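Flavby opens its packing room to small makers, and I get to tell you about it 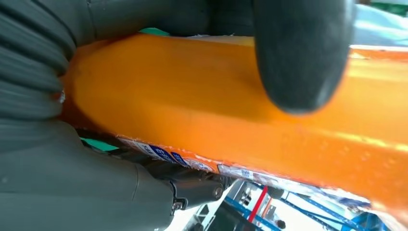
2022-05-14 — I'm Sylvie Ross, I run the packing room at Flavby, and I've been asked to write this one myself, so please bear with me (the last release I wrote was for a bake sale!).

Starting in June, any small maker in Patilow can book time with us to get their orders boxed, labeled and out the door. We've been packing our own stuff for seven years and people kept stopping me in the parking lot to ask if we could squeeze in a few of theirs. We said yes so many times that we finally made it a real service, with a price list and everything.

You bring your goods in on a cart or in the back of your car, and we take it from there. Soft things, hard things, long awkward things that won't sit straight in any box ever made — I love those, by the way, they're the best part of my day. The smallest booking is 300 items and the most we can take from one maker in a week is 400. Bring a sample first if your item is an odd shape. We'll try it in a couple of boxes and tell you which one we'd go with.

Our first outside customer was Gobnait Tully, who makes draft stoppers over in Pestach. "I used to pack on my bed with the radio on, and then I had nowhere to sleep," she told me. "In December I gave up and brought Sylvie the whole pile. I'd do it again tomorrow."

Virgil Moldovan will be handling bookings and he's much better at answering the phone than I am. Ximeng Cai looks after the shelves and the labels, so if you have a special sticker or a card you want tucked in, she's the one to talk to. We have 2 loading doors. Please use the one on the Rácz Street side, the other sticks.

A few things we can't take: food, candles, anything that leaks. I'm sorry about the candles, I know there are a lot of you.

We're having an open morning before the service starts, with coffee and a big table of boxes to try your things in. Call the front desk for the date and save yourself a spot. Press are welcome too, and if you want to have a go at taping a box while you're with us, I'll find you a tape gun.

Press contact: Sylvie Ross, Flavby packing room, Patilow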